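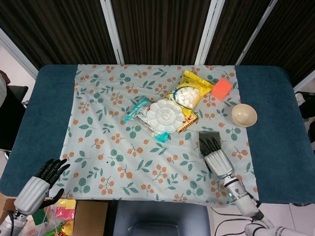

Looking after second-hand records without spending a fortune
8 November 2018

I came back from the Skiltthorpe record fair with a bag so heavy the handles gave out at the bus stop, and most of what was in it was filthy. I don't mind that! Dirty records are cheap records, and a good half of the crackle people complain about is only dust and fingerprints. I've had a few emails asking how I clean mine, so I've written it all down in one go, including the bits I got wrong.

Look before you wash

Hold the record under a lamp and tilt it. Dust and greasy marks sit on top and will shift. A scratch you can feel with a fingernail won't, whatever you do to it, so don't waste an evening on that one. I play anything I'm unsure about for a minute or two first, unless it's properly gritty, in which case I keep the needle well away from it.

The dry brush

A carbon fibre brush is the first thing I'd buy. Mine is a Jerkell and it's seen me through years of use. Set the platter turning, rest the bristles lightly across the grooves for a couple of turns, then sweep gently off towards the edge. Lightly is the word – I used to press down as if I were scrubbing a step, and all I did was push the fluff further in.

Brush before every side. It takes seconds and you'll soon do it without thinking.

The wet wash

For the really mucky ones you need:
A bottle of distilled water (not tap, which leaves chalky spots round here)
A tiny drop of plain washing-up liquid
Two soft microfibre cloths, washed without fabric softener
A clean towel to lay the record on
An old plastic tub lid, a bit bigger than the label, to keep the label dry

Put the drop of washing-up liquid in a bowl of the distilled water. Dampen the first cloth, wring it out, and wipe round in the direction of the grooves, never across them. Go round again with fresh distilled water and no soap, and be fussy about this bit, as soap left behind sounds worse than the dust did. Pat with the dry cloth and stand the record in a dish rack for 20 minutes, longer if the kitchen's damp.

Please don't do this with old 78s if there's any surface cleaner with alcohol in the cupboard calling to you. Shellac and alcohol don't get on at all. I ruined a lovely dance band record that way and I still have it, as a warning to myself.

Sleeves, inside and out

Throw away the old paper inners if they're torn or musty (keep any with lyrics or photos, obviously, and tuck them in behind the new one). I buy plain poly-lined inners by the box. Putting a freshly washed record back into a dusty sleeve undoes the whole job, and I did exactly that with most of my collection the first time round.

For price stickers, warm the sticker with a hairdryer on low and peel very slowly from one corner. Glossy covers usually let go nicely. Matt ones are trickier, and if the surface starts to lift I stop and live with the sticker. I own a Suominen LP that says 2 pounds on the front and always will.

Musty covers can go in a big lidded box with an open dish of bicarbonate of soda for a week. Keep the records themselves out of it, and don't let the dish touch anything.

Where to keep them

Upright, always, and snug enough that they don't lean but loose enough to pull one out with a finger. Keep them off the floor if there's any chance of a leak, and away from radiators and sunny windows. I lost a handful to a conservatory one warm March, and that was only a few afternoons of sun.

Check your shelf, too! Records weigh far more than books of the same width. I had 211 of them on a flat-pack unit meant for ornaments, and the middle had a bow in it like a hammock before I noticed.

Don't forget the needle

A clean record on a dirty needle still sounds fuzzy. Use a small, dry stylus brush, back to front only, with the amp turned down. My Muvix deck came with one clipped under the lid and I'd had it a year before I found it. Most makers tell you how long the stylus should last, so jot down the date you fitted it on a bit of masking tape and stick that underneath the deck.

CDs, quickly

Wipe from the middle straight out to the edge, not round and round. Any discs from before 2000 with foam in the case are worth opening up, as the foam can go sticky and mark the disc. Pick it out and bin it. Cracked cases are easily swapped for ones from charity shop CDs you don't want, and the little teeth in the centre are nearly always the part that goes first.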